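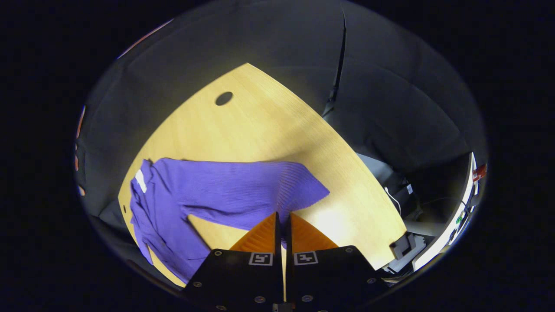 Purple ribbed knit on a pale wooden tabletop.

# Halás 2 Fabric Comb

The Halás 2 removes pilling from knitted garments by hand. It has no motor, battery or blade. A woven copper mesh lifts the loose fibre and holds it until the head is brushed out.

Two mesh grades are supplied. The coarse grade is for lambswool and heavy cotton knits; the fine grade is for merino, cashmere and ribbed acrylic. Neither should be used on mohair or on open crochet.

## Specification

- Length: 278 mm
- Handle: oiled beech
- Mesh: copper, replaceable
- Mesh life: roughly 3,000 strokes per side
- Spare heads: Triteo pattern, sold in pairs

## Use

Lay the garment flat and dry on a firm surface. Hold the cloth taut with the free hand and draw the comb one way in short, light strokes. On ribbed knits, work along the rib - strokes across it will catch the raised stitches. Do not comb over seams, buttons or darned areas.

Clean the head with a dry brush. Do not soak the handle.

## Supply

Made at Nosedport and sent from the Mirngate store. Trade orders: Maiara Godoy, sales desk. The next batch of fine heads is due in April.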